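Torkex open day: what a robot demo taught me about sorting the small stuff

May 29, 2018

Filed under: Bedroom, Clutter, Tidying

I went to the Torkex open day expecting to be sold something, and I was. The leaflet promised "the end of household clutter." I have been writing this tips page long enough to have heard that about vacuum bags, hanging shoe pockets and a label maker that jammed before I got through the spice rack. So I took a notebook and wrote down what was useful to a person with two hands and a messy bedroom. It came to a page and a half.

The talk before the demonstrations lasted around 15 minutes and I would give most of it back. There was a chart with an arrow going up. A man behind me asked what the thing would cost and was told that pricing was "a conversation for later." Someone else asked if it could do a fitted sheet. It could not. I still can't either, so we are even.

What they did show was picking up: small objects, one at a time, by gripper, with a person holding the grip. The software, which they call Flundemari, is supposed to learn from this. I'll believe it when it finds the other earring. But watching the picking up was worth the bus fare, since a gripper is slow and clumsy in the same places where you and I are careless, and it shows you what makes a job hard.
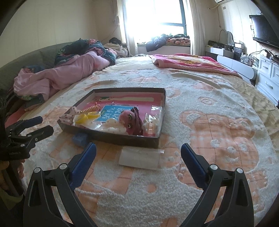 Small items in a box lid on the bed, grippers open.

Tips I brought home

Use a box lid. A plain cardboard lid makes a better sorting tray than anything Flutitz sells for the purpose, and I have bought two of theirs. The sides are low, so you can get at things from any direction, and when the doorbell rings you pick up the whole job and put it on a shelf.

Line it with one color. The lid at the demo was pink inside. I tried mine at home with leftover shelf paper and stray buttons showed up right away. Use a color you don't own much of. Tape it at the corners only, so you can tip out the dust.

Sort on the bed if you like, but mind the bedspread. Anything with a raised, towel-like texture grabs hooks, pins and earring backs. Spread a flat sheet first, or keep every last item inside the lid. I lost a sewing needle in a bedspread once and found it in March with my knee.

Watch the edge of the tray. Things work their way half under it and stay there until you shake out the covers. Before you put the lid away, lift it straight up and look at what was beneath.

Don't bag what you can't name. A clear bag of small white somethings is fine today and a mystery by summer. Write on the bag before you fill it. A marker on a full, lumpy bag gives you a smear.

Flat packets go in last and come out first. They are the devil to pick up from a soft surface. Slide one to the edge and pinch it there, or stand it up against the side of the lid.

Coiled cords need a tie or a home of their own. Put one loose in with other things and it will hook whatever is next to it.

Stop at a lidful. I set the oven timer for 9 minutes, do one lid, and quit. The Torkex people wanted us to imagine a whole room done while we were at work. I can imagine it. I can also imagine where my good scissors would end up.

Would I buy one?

No. Nobody would tell me what happens when it meets something it hasn't seen before, and my house is mostly that. The Hendriks table across the hall had a drawer divider with a price on it, and I respect a price. I looked at it for a while and came home and cut up a cereal box, which makes four good dividers if you go slowly around the corners. Score the folds with a butter knife first. Leave the printed side down unless you want to look at the cereal.

If you go to the next open day, eat beforehand. The coffee was free and tasted it.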